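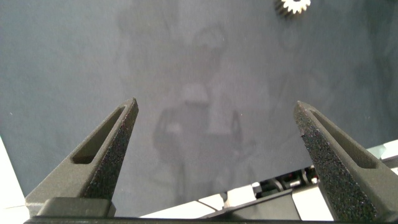

A slow week in Gullgate

The ferry to Gullgate takes 20 minutes and leaves from the wrong side of the harbour, past the fish sheds and a locked toilet block. There is one sign for it. Most people who miss the morning sailing have followed the signs for the big terminal, and the next boat doesn't go until half past two.

I went in February, when the Koppel guesthouse drops its prices and the kitchen is open only to residents. Marlene Després has run it for six years. She met me at the top of the slip with a wheelbarrow for my bag, which is how luggage moves in the village, as cars are left on the mainland side. The walk up takes a few minutes and is steep at the end.

The Koppel has 6 rooms. It used to be two cottages and a net store, and the floors don't quite meet where the walls were knocked through, so there is a step down into the bathroom of Room 4 that I found twice in the dark. Rooms at the front have the harbour and the noise of the halyards. Rooms at the back look on to the hill and are warmer. I had a back room and would ask for it again.

Breakfast is from seven until nine: porridge, smoked haddock, brown bread, and marmalade that Marlene makes in January and tends to run out of by August. Dinner is one dish with no choice, at half past seven. Tell her about allergies when you book. On my first night it was mussels, on the second a lamb stew, and on the third the same lamb stew under a pastry lid.

Walking the Gadard path

The main reason to come is the Gadard path, which leaves from behind the chapel and climbs to the old signal station. The station stands at 1,219 feet. That is not high, but you start from sea level and the last part goes straight up beside a wall. I took two and a half hours going up and rather less coming down.

Dumisani Oosthuizen leads walks on the path all year. He moved to the village to crew on a charter boat and stayed after the boat was sold. He takes groups of up to eight and will go with a single walker if nothing else is booked. His advice was to start by nine, carry a second pair of socks and turn round if the cloud comes below the sheepfold. It came below the sheepfold on my first attempt, so we turned round and had our sandwiches in the lee of the chapel.

The second day was clear. There are 111 stone steps above the fold, laid for the signalmen and repaired badly in places, and then a grass shelf wide enough to sit on. From the station I could see the whole of the bay, the mainland road with its lorries, and a line of rain a long way out. The building has no roof. Somebody has put a bench against the south wall and it is the only spot out of the wind.

Coming down, we took the longer route by the quarry. It is easier on the knees but boggy below the second gate, and the stile there has lost its top bar.

On wet days

Gullgate in the rain is a small place. The chapel is left open. The shop sells bread, batteries, waterproof trousers and second-hand paperbacks, and shuts for lunch at one. Frida Briem has a weaving room above it, where she sells blankets and runs short classes for visitors. I booked a morning and came away with a scarf that is noticeably wider at one end. She teaches four people at a time, and the looms are beside the stove, so it is a popular choice in bad weather.

The other indoor option is the Pluka, which is a café until five and a bar afterwards. Pieter Mokoena cooks there and the menu is short: soup, toasted sandwiches, a fish pie, and almond cake if you are early. The soup is the thing to have. Evenings are quiet in winter, apart from the card game at the back table. Visitors are welcome to join, and I lost steadily for two nights.

There is no cash machine. The Pluka and the shop take cards, but the ferry is cash only, and Mpho Magagula, who sells the tickets, can't always change a large note on the first boat. Phone signal is good on the slip and poor almost everywhere else. The Koppel has wi-fi in the sitting room and none upstairs.

When to go

Summer weekends fill early, and the day boats bring walkers who want the path and the café at the same hours. Late spring is drier than autumn. If you go in winter, allow a spare day at the end. The ferry doesn't sail in a strong easterly, and my own crossing back was put off from the morning to half past three. Marlene gave us lunch while we waited, and didn't charge for it.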